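Filed under: Windows & Doors > Glazing > Kitchens

Condensation on the sill bar, obscured glass - replace unit or fix ventilation?

dundo_51
Kitchen window over the sink, dark brown frame, obscured double glazing. Since March I get water along the bottom bar most mornings, and the backsplash joint under it is starting to go gray. Indoor humidity reads 51 percent at breakfast. The spacer looks fine and there is no fog between the panes. A local installer quoted for two new sealed units. Before I pay, is there any sense in that if the existing seals are sound?

sadeghi_k
No. Fog between the panes means a failed seal. Water on the room side means the glass surface is below the dew point of the room air. A new unit of the same spec gives you the same surface temperature. Put the money into an extractor that vents outside.

Lenine
Disagree in part. 51 percent is not high. If the room is at normal temperature and you still get water at the bottom edge, look at the spacer. An aluminum spacer conducts well enough to keep the bottom inch of glass cold all night. Same glass with a warm-edge spacer would probably stay clear at that humidity.

sadeghi_k
The reading is at breakfast, with the heat back on. What is it at 4 a.m.? When the air cools, relative humidity goes up with no added moisture. Leave a logging hygrometer on the sill for a week before blaming the spacer.

dundo_51
Logger ordered. For what it's worth, the spacer is bare metal, bright silver. Heat is set back to 17 C overnight.

Lenine
Then both apply. Raise the setback a couple of degrees for a few nights and see what the edge does. Costs nothing. If it clears, you have your answer without touching the glass.

H. Hulme
Check the drainage slots on the outside of the frame too. If they are blocked, rain sits in the bottom channel and the edge of the unit stands in water, and that will kill the seal sooner or later. Clear them with a plastic strip - no screwdrivers.

Lenine
Agreed on the slots, though they have no bearing on room-side water.

sadeghi_k
One more thing on obscured glass. The texture should face the room only if you like cleaning it. Some fitters put it on the inner face, where it holds grease. 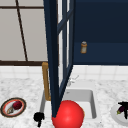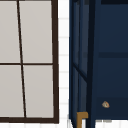
Dark brown window frame with pale gray panes.

2 comments

Hokico: Had the same quote for the same complaint. Bought a fan instead, sill has been dry over a month.

Hayley Hulme: Recut that backsplash joint in silicone once it has dried out. Grout will crack there again.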